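The tyranny of the good plates

Every family has a cupboard that must not be opened, and in ours it held the good plates. There were 47 of them, cream with a gold line, and in my childhood they came out for two christenings and a bank manager.

Nathalie Verbruggen has spent nine years clearing houses, and she finds a set like ours in nearly all of them. "Still in the newspaper," she says. "You can tell the year they gave up hope from the headlines." Her firm, Nivell, works out of a former tyre shop and currently owns more gravy boats than any business could want. A full dinner service, which once cost a young couple several months' wages, goes for 21 euros. Soup tureens are thrown in free, and people still hand them back.

The trouble is the dishwasher. Gold rims don't survive it, and neither, after a big Sunday lunch, does anyone's willingness to do without it. Then there is the microwave, in which a gold rim puts on a small firework display. What the young want, according to the shops, is one plate that does everything and stacks.

Sanne Van Acker, who buys tableware for the homeware chain Peketti, puts it more kindly. Her customers buy four plates at a time, often in colours their grandmothers would have kept for the bathroom. Pink has done well since March. She can't explain pink and has stopped trying.

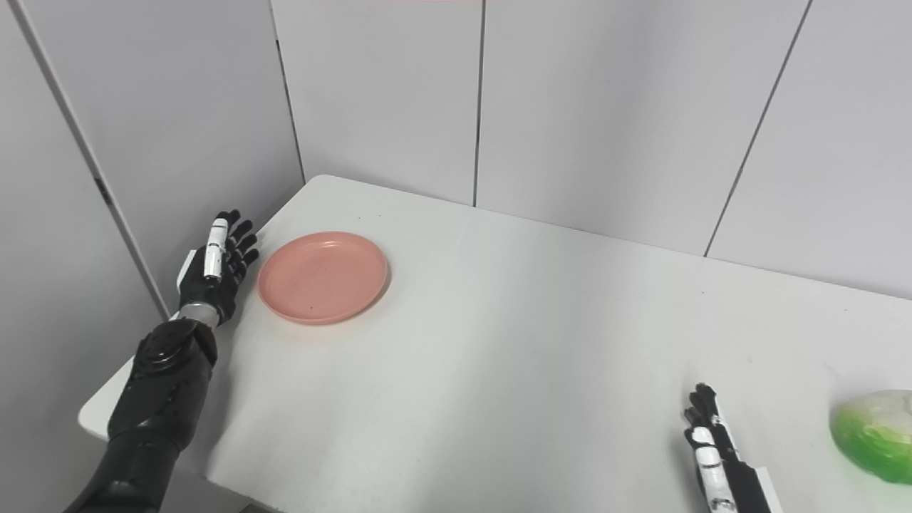
Pink at the table: one plate, no gold rim to worry about.

My mother's set came to me last year, minus a saucer we don't discuss. I put them in the machine on the hottest programme, with the roasting tin. The gold held out for eleven washes, which I thought showed character. My aunt, who had her eye on them from 1983 onwards, has asked to be told nothing further.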